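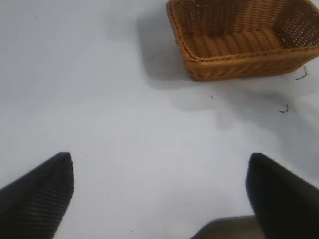
Mariama Ansah had been told by a regular that a bread basket should be filled before anyone sits down, because an empty one makes people nervous. She has thought about this more than it deserves.

"I put it out empty," she says. "Let them be nervous. They'll eat more."

Ansah runs Ofori, a bread counter with 30 seats and, by her own count, 3 good tables. She used to write manuals for a firm called Dadex and claims the work prepared her well for customers. We met on a slow morning in November to talk about baskets, a subject on which she turned out to have a position.

The position is wicker, or something close to it. She likes a braided rim and sides that lean out a little, and she wants the basket longer than it is wide.

"Round baskets are for fruit," she says. "Put a long loaf in a round basket and it looks like it's trying to leave."

She has no patience for the napkin, either. A cloth under the bread hides the weave, collects the crumbs and then has to be washed by someone, and at Ofori the someone is her. Crumbs in a bare basket can be tipped out over the sink. She demonstrates this with her hands, fairly violently.

What about scuffs?

"A scuff is fine. A basket with no marks on it has been sitting in a cupboard."

Then there is the question of where the bread goes. Ansah lays it lengthwise, toward one end, and leaves the rest alone. I asked whether customers ever feel shortchanged by the open space.

"One man did. I gave him a second roll and he couldn't finish it." 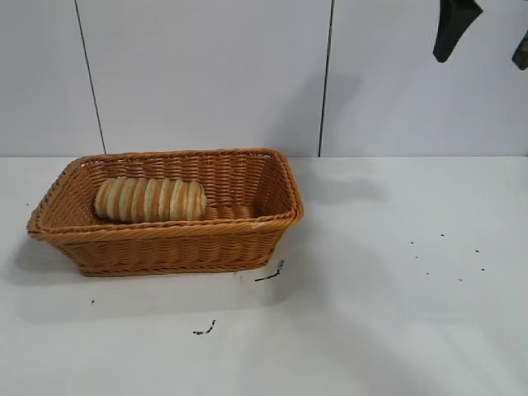

The matter of the stripes

Pale, then brown, then pale again: the striped look is what people ask about first. Ansah is vague on how it's done and seems to enjoy being vague. She will say that the pale parts annoy anyone who believes bread should be one color.

"My aunt thinks it's underbaked. She has thought so for 2 years. She takes some home every week."

The rounds get piled up, and Ansah doesn't believe in straightening a pile.

"If it's straight, it looks like it came out of a tube."

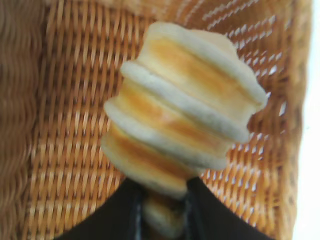

Five rounds in a leaning stack, golden brown across the middle and pale at the rims.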